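Visit to the Suturing Room at Mekidthorpe

In July I went to the open afternoon of the Ander training center in Mekidthorpe. I work in a small animal clinic, and my boss wanted to know if the basic stitching course is good for our assistants. The bus from the station takes 20 minutes and stops in front of the gate.

We were 33 visitors, divided in two groups. My group started upstairs in the Nirach room, where the sewing of wounds is taught. The teacher explained that beginners stay with simple single knots for the first 5 sessions. Only after this they try longer wounds – and also they learn to work when there is blood. 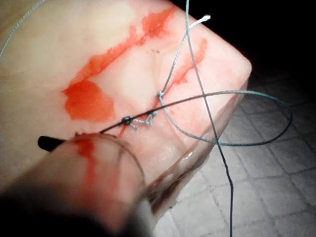 For our clinic the most important question was the practice material. I have used foam and even banana skin at home, and both tear very fast. The center buys its pads from a supplier named Ramanauskas and uses each one for many cuts. On a pale rubbery pad like this one, the red simulated blood leaves streaks and a big blotch, and the gray-blue thread is still easy to find. The lower knot has short frayed ends in a tangle, and my own knots looked the same in my first year. The teacher likes the ends cut even, and she repeated it to us 2 times.

After the coffee we could try the needle holder for a few minutes. Mine was a little stiff, but the grip was comfortable. The next course begins in the fall, and I have asked for the price list by mail.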